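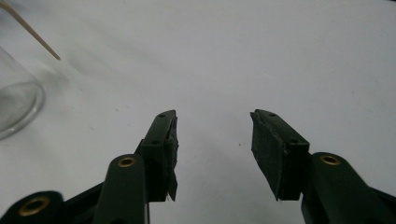 Chapter 6
Getting There on the Slow Bus: Reading a Rural Timetable

In the last chapter we picked a region and worked out how many nights to spend in it. Now we have to move around inside it, and I'm going to assume you don't have a car. Most of my students don't, and I gave mine up years ago and have never missed it (well, twice, both times in sleet).

By the end of the chapter you should be able to take a printed timetable for a place you've never visited and plan a day trip from it, with a way home. You'll need a pencil and the practice sheets from the back of the book. Don't use a trip-planning app yet, please. We'll get to those in the next chapter, and they make a lot more sense once you've done the job by hand a few times.

6.1 The route we'll use

Nearly all the examples come from one line, Route 26, which runs from the harbor town of Vurkska up to the hill village of Cludirska. The bus company is called Polero. It's a small outfit with blue-and-cream buses, and its timetable is a wonderful mess, full of footnotes, school-day letters and one column that only applies on market days. I love it! If you can read Polero's sheet you can read almost anybody's.

The full ride takes 80 minutes going up and a bit less coming down. There are 37 stops on paper, but most of them are request stops, so the bus goes straight past unless a passenger rings the bell or a person at the roadside sticks out an arm. Only the bigger stops get a printed time. For the rest you have to estimate, and we'll practice that in section 6.3.
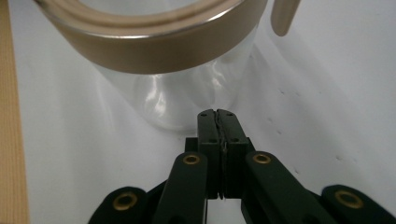
What should I look at first on a timetable I've never seen before?

Start with the dates it covers, usually in small print along the top or bottom, and then find the last bus back. Everything else can wait until you have those two.

I'm fussy about the last bus back. New travelers read from the top left corner, find a nice morning departure, and start daydreaming about lunch. I did the same thing on my first trip to Cludirska, and I spent the evening on a bench outside a closed bakery, waiting for a taxi that cost me more than the room. So read from the bottom right corner. Find the last bus, then find the one before it, and plan to catch the one before it. The last one is your spare.
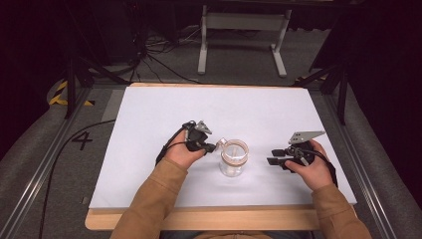
Once you have the return sorted, work backward. How long do you want at the far end? Take that away from your return time and you have the latest arrival that suits you. Run your finger up the column to the departure and check the letters above it — S for school days, M for market days, and on Polero's sheet a little star for buses that turn around early at the Ertürk mill. The star has caught more of my students than any other mark on the page. The mill is a lovely spot, with a café and a footbridge, but it's a long uphill walk from there to the village.

6.2 A page from my notebook

I keep a notebook on every bus trip and I'd like you to start one too. It doesn't need to be pretty. Write down the time the bus was meant to leave, the time it left, where you sat, what you could see, and anything the driver told you. The entry below is copied as I wrote it, apart from the spelling.
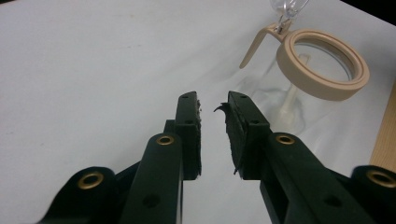

Vurkska, November 10, 2021

Gray morning, wind off the harbor. Bus due 9:10, left 9:16. Driver says it waits for the ferry in winter if she can see it coming in, and the sheet doesn't mention that anywhere. Sat on the left for the river. Passed the Ertürk mill, café shut until spring. Two schoolkids and a crate of onions got on after the bridge. Fog from the chapel up, no view at all, then Cludirska in full sun. Soup, bread, short walk to the lookout. Took the second-to-last bus down and was glad of it, the heater worked.

Read the entry again with the practice timetable open beside it. Mark the stops I mention, and pencil in the late departure next to the printed one. Then write down one question you'd want to ask the driver before you made the same trip yourself. Keep your answer handy, as we'll need it in section 6.3, where we start filling in the missing times.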